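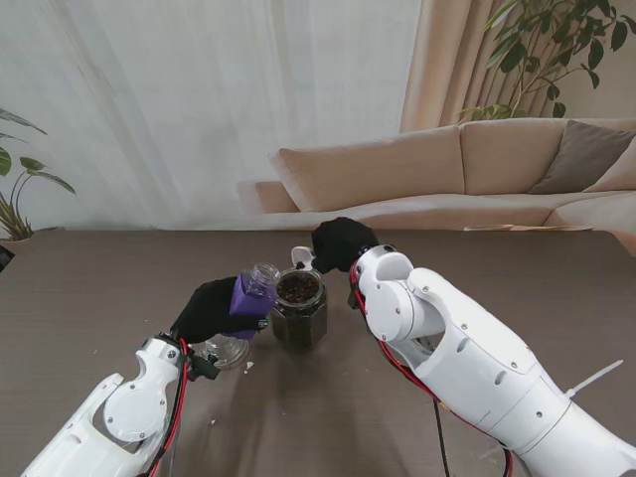
The Gown That Goes Out on Friday Night

At Oltora, a dress shop in Mitside where almost nothing is for sale, formal wear gets a longer life than most of us ever give it

Friday, July 5, 2024

My mother kept her good dress in a garment bag at the back of the hall closet, and it came out so rarely that for years I believed the bag was the dress. It was a gray zippered thing with a cedar block hanging from the hook, and when I was finally shown what was inside (a long green satin with a little jacket to match, very much of its decade) I remember feeling that I'd been let in on something. She wore it to a wedding, then to another wedding, and then it was too tight across the back and it stayed in the bag until we moved.

I thought of that bag the whole way to Mitside, which is a fair drive if you get stuck behind the gravel trucks, and I thought of it again when I walked into Oltora and saw 103 gowns hanging in the open air, no bags anywhere, all of them pressed and ready to be taken home by whoever happened to need one.

Oltora lends dresses. You can call it rental if you like, and there's certainly money involved, but the women who work there say lending, and after an afternoon with them I found I was saying it too. You come in, you try things on for as long as you please, somebody pins you, and you go home with a gown that has been taken in or let out for you in particular. It costs 25 dollars for the weekend, pinning and pressing included. On Monday or Tuesday you bring it back, and the stitches come out, and the dress hangs there waiting to be somebody else's shape.

That last part is what got my attention. I've rented a dress or two in my life, always by mail, always in two sizes in the hope that one would do, and I've spent at least one very nice dinner holding my elbows against my ribs to keep a bodice where it belonged. It hadn't crossed my mind that a borrowed dress could be made to fit. When I said so, the seamstress kneeling at my hem laughed, with pins in her mouth, which made me nervous on her behalf.

A shop with good seams

The building used to sell shoes, and you can still tell. There are low mirrors along the baseboards and a slanted footstool that has been reupholstered in leftover velvet. The front room is for looking and the back room is for sewing, and between them hangs a curtain so heavy that it seems to have been made from another, even larger curtain. I was told it came out of a theater. The fitting rooms are on the left and have real doors, a thing I appreciate more every year.

What makes the whole business work, as it was explained to me over a very good cup of coffee, is seam allowance. A cheap dress is sewn with a sliver of fabric past the stitching, just enough to hold together, and once it's cut that way there is nowhere for it to go. An older dress, or a well-made new one, has an inch or more folded away inside, and that inch is everything. It can be a size up or nearly a size down. So the first thing anyone at Oltora does with a dress that comes through the door is turn it inside out, before they've even looked at the front of it, and plenty of pretty ones are handed right back.

I was allowed to try this myself with a rack of things that had come in that morning. There was a beaded column dress I'd have walked over hot coals for, and I was already picturing it on me at my niece's graduation party. Then I turned it inside out. The seams were trimmed so close you could have cut yourself on them. Back it went, and I'm still a little sore about it.

The ones that stay are given a basting line in bright thread to mark the original seam, so that no matter how many times a dress is taken in, the person working on it can find her way home. I loved this. You open up a perfectly serious black crepe evening gown and there, running down the inside where only the dressmaker will see it, is a line of orange.
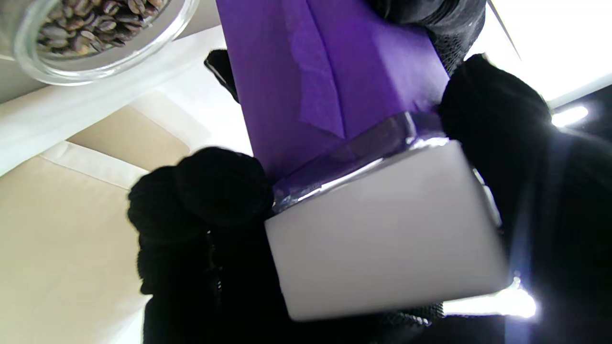

Fabric matters nearly as much as seams do. Crepe forgives, wool crepe most of all, and a needle hole in it closes right up with a little steam. Satin remembers everything. Taffeta is worse than satin, and I was told there had been words over taffeta in that back room, with one side of the table wanting it gone from the racks completely and the other side pointing out that nothing else makes that noise when you walk down a staircase. The taffeta has been kept, for now. It goes out only to people it already fits.

The business of the press

Then there's the pressing, and I hope you'll bear with me, as I came away with more to say about pressing than I would have guessed.

At home I own an iron that spits. At Oltora they have a steam table, a great humming flat thing made by Unateck that they bought secondhand from a bridal shop when it closed, and it's treated with the kind of respect other businesses save for the boss. It needs half an hour in the morning to come up to heat, and you don't put your coffee on it. The board draws air down through the cloth while the steam goes in from above, so the fabric dries flat where it lies, and watching a crumpled silk skirt go smooth under it is as soothing as anything I've seen all summer. I could have stood there until supper.

The rule is that a gown is pressed from the inside wherever it can be, through a cotton cloth, with the iron lifted and set down and never dragged. Hems are steamed and then left completely alone. If you take only one thing from this article and use it on your own clothes, let it be the leaving alone. I've been picking up warm hems and flapping them about my whole life, and I know now why they ripple.

Cleaning is done out of the building, at a plant on Lau Street that still does hand finishing. The dresses go over on Tuesday and come back on Thursday, and Thursday afternoon is when the place is at its liveliest – everyone pinning at once, the curtain swinging back and forth, somebody's sister on the footstool giving opinions that weren't asked for.

Who comes in

I had expected prom girls, and they do come, in great flocks, in spring. July is quieter and in some ways more interesting. While I was there a woman came in for a navy dress to wear to her own retirement dinner, and she tried on every navy dress in the building and left with a red one. A mother and daughter came in for the same wedding and had to be kept apart by color. A man picked up a gown for his wife, who was home with a new baby, and he had her measurements written on the back of an envelope and wouldn't let go of it.

The retirement dress was my favorite fitting of the day. It was a plain thing on the hanger, long sleeves, a boat neck, the sort of dress your eye slides past. She came out of the fitting room in it with her shoulders up around her ears, ready to be disappointed. The seamstress did almost nothing that I could see. She pinched the fabric at the small of the back, put in a pin, lifted each shoulder a hair and put in another, and the woman's shoulders came down by themselves. She turned sideways. She asked whether it could go out on Friday, and it could.

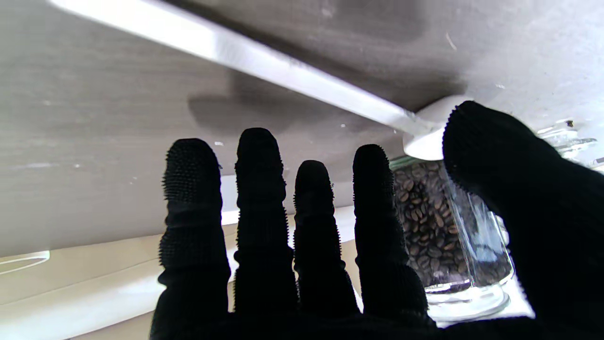 A black textured glove, fingers up.

I asked, as I suppose everyone does, whether the dresses come back. They do. There have been 2 that didn't in all the time the shop has been open, and one of those arrived in the mail from another state with a note and a box of pralines. Wine comes back, of course, and grass, and on one memorable occasion a whole hem's worth of beach. Most of it lifts out. What doesn't lift out gets covered, and there's a drawer of lace pieces and covered buttons kept for the purpose. A pale blue gown I admired very much, with a spray of appliqué leaves climbing up from the left side of the hem, turned out to have begun its life with no leaves at all.

If you'd like to borrow one

You'll want to go in person, and you'll want to give it some time. Fittings take as long as they take, and the shop asks for 5 days between your fitting and your event, more if there's beading. Bring the shoes you plan to wear, or at least a pair with the same heel, and bring the underthings too. I was scolded very gently on that second point and deserved it. Leave your perfume off if you can. It gets into silk linings and is slow to go.

Don't bring a picture on your phone of the dress you want. You can, and they'll look at it kindly, but I watched several people come in with a picture and I didn't see any of them leave with a dress that looked like it. Go with a color you've been afraid of, and let them choose one for you to try. They like to be asked.

As for me, I went only to write about the place, with my notebook and my sensible sandals, and I drove home behind the gravel trucks with a dark green satin laid out flat across the back seat. It has a little jacket. I have nowhere to wear it this weekend except my own porch, where we're having corn and cold chicken with the neighbors, and I've already called to tell them we're dressing for dinner.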